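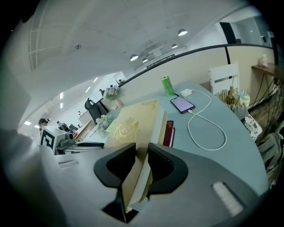
gravelpath replied:
Strong disagree on the recap. If I waited four years for the second Trolton book, I have earned the right to be told who everyone is. I remember a bridge, a poisoning, and a horse I was sad about. That is the sum total of what I carried out of book one.

inkwell_dropout wrote:
The horse was not poisoned, for the record. The uncle was poisoned. The horse just left.

gravelpath wrote:
See, this is exactly the kind of thing a recap would cover.

tessellate wrote:
I'm with the original post. A "Previously in..." page makes a novel feel like a TV show coming back from commercials. Part of the fun of a long series is working your way back in. You get a name, you half remember it, and fifty pages later it lands. Requena is good at that. He drops Odile into chapter three with no introduction at all and by the end of the scene you know precisely how much you used to hate her.

moth_and_rust wrote:
I did not know precisely how much I used to hate her. I thought she was the sister.

tessellate wrote:
Did you read book one?

moth_and_rust wrote:
I read it the week it came out. Since then I have had two jobs, a wedding and a root canal. Forgive me if Odile slipped down the list.

pagefortynine wrote:
Can we separate a couple of things here? There's the recap as a page up front, and there's the recap smuggled into dialogue, where a character turns to another character in the middle of a sword fight and says "As my brother, you will recall that our father lost the salt mines." The first kind I can skip. The second kind I can't, and the new book is full of it. Chapters one through 5 are basically a family meeting.

hollisreads wrote:
THANK you. "You remember the fire at Stevel, of course." Yes, he remembers the fire at Stevel. He was in it. He has the eyebrow.

inkwell_dropout wrote:
The eyebrow is the best-developed character in the series and I won't hear otherwise.

quiet_carriage wrote:
Slightly different angle. I teach ninth grade and keep a shelf of series books at the back of the room. Kids do not read them in order. They read whichever one has not been lost. I've got a girl right now who started Trolton at book 2, has never seen book one, and is perfectly happy. She asked me whether there was "more of it, but earlier." A single page at the front would have done her no harm, and I suspect she would have skipped it anyway.

tessellate wrote:
That's kind of my point though? She didn't need it.

quiet_carriage wrote:
She is fourteen. She doesn't need sleep either. I need it.

gravelpath wrote:
Adding that the new one is 594 pages. Nobody can claim there wasn't room.

pagefortynine wrote:
Of which I would cut the sea voyage. All of it. They get on a boat, everyone is sick, they talk about their mothers, they get off the boat in a different climate.

hollisreads wrote:
The sea voyage is the only part where anybody has feelings at a normal volume. I will defend the boat.

pagefortynine wrote:
You can have the boat if I can have the second prophecy out.

hollisreads wrote:
Deal. The second prophecy rhymes "throne" with "alone" and then with "throne" again.

bexley_b wrote:
Did anybody here go to the launch at Carretero's in April? Somebody in the signing line asked Maximiliano Requena about this very thing. I was two people back, so this is from memory, but the gist was that he'd written a recap, it ran to nine pages, and when he read it over it sounded like a man explaining a dream at breakfast. So out it went. He did say Tandness might put one up on their site for the paperback.

moth_and_rust wrote:
Nine pages! What was he recapping, the weather?

bexley_b wrote:
He did mention the weather. Apparently the order of the seasons matters.

inkwell_dropout wrote:
The order of the seasons MATTERS? I have been reading these as if winter was just winter.

tessellate wrote:
It's in the appendix of book one.

inkwell_dropout wrote:
There's an appendix?

tessellate wrote:
I'm going to go lie down.

oldsorrel wrote:
Coming at this as somebody who has been reading fantasy since before half of you could hold a book up: we used to get a recap, a map, a family tree and a pronunciation guide, and we were grateful, and we still said all the names wrong. Then at some point it was decided that helping the reader was uncool. I reread book one before starting this one. Took me a weekend. Caught all sorts of things. I recommend it over any recap going.

gravelpath wrote:
A weekend! I read about 400 words a night before the book hits me in the face. I'd be done with the reread in time for book five.

oldsorrel wrote:
Then you will be nicely prepared for book five.

pagefortynine wrote:
I would settle for a character list. Name, house, alive or dead as of the last page. Three columns. No prose whatsoever.

hollisreads wrote:
"Alive or dead" is a spoiler for half the cast and a matter of debate for the other half.

pagefortynine wrote:
Fine. Alive, dead, or Requena Dead.

moth_and_rust wrote:
What's Requena Dead?

pagefortynine wrote:
Fell off something, body not recovered, was wearing a distinctive ring.

bexley_b wrote:
That's four people in book one alone.

tessellate wrote:
Okay, I'll give some ground. Character list at the BACK, where I don't have to look at it and where the people who want it can go hunting. What I don't want is to open a book I've been looking forward to for years and have the first thing it says to me be a summary. I want the first line. It's a really good first line and it deserves to go first.

gravelpath wrote:
At the back I won't find it until I've finished. See inkwell and the appendix.

inkwell_dropout wrote:
I found it, by the way. There's a moon chart. I have some apologies to make to chapter twelve.

quiet_carriage wrote:
Update from the back shelf: somebody has turned in book one. It was in a gym bag. It's missing the last chapter, so whoever gets it next will be in favor of recaps for life.

hollisreads wrote:
Is the last chapter the one with the horse?

gravelpath wrote:
Do not talk to me about the horse.

oldsorrel wrote:
The horse comes back, you know. Page after the boat.

gravelpath wrote:
I am on the boat RIGHT NOW. Spoiler tags exist – please, I'm begging you, use them.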